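Grunia floor-wiping set, data card
Version date: 2019-04-20

Head-view recordings of people wiping hard floors by hand, collected by Doden for the Sinaga cleaning robot. The set has 273 clips from 8 sites. Of these, 144 are checked against the Grurkitz labeling rules. 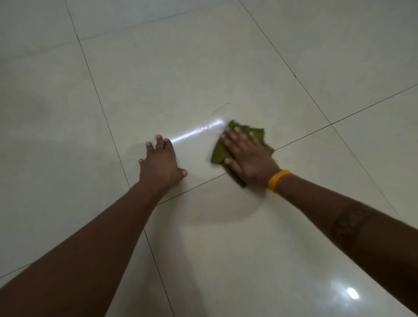 Label each hand on its own. A hand resting on the floor is "support", even when it moves a little. A hand on a cloth is "wipe" only while it is pushing down. Mark wet areas when their edge can be seen, and leave glare unmarked.

Clips under 80 frames are left out. Tattoos and wristbands count as identifying marks, so do not publish stills without consent.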